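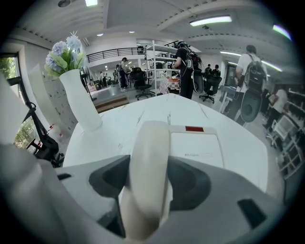
The white table question, again

Several of you wrote in after last month's item on shared worktables, mostly to tell us that glossy white is the way to go. It bounces the daylight, it looks clean, it makes a big room feel bigger. We remain unconvinced.

White gloss looks wonderful in the Nomico catalog. Put it in a room where people work and the faint scuffs start to show. The Antunes care sheet recommends a soft cloth and mild soap, and after 16 weeks of soft cloth and mild soap at the Riven workroom, the thin marks were still there. A polish was suggested. It cost $50 and smelled of oranges.

Then there is the vase. Somebody always decides a large table needs flowers, and since real ones die, they end up artificial. Pale blue hydrangeas are the usual choice. We have nothing against hydrangeas, but a tall vase on a worktable takes up a corner, collects dust in every petal and has to be moved whenever anyone unrolls a drawing. If there are trees outside the window, do you need fake leaves indoors?

Grultard sells a matte gray top for the same legs. It is less pretty and costs 8 percent more. We have asked to borrow one for four months and will report back, probably with complaints. Readers who own one already, please send us your scratches.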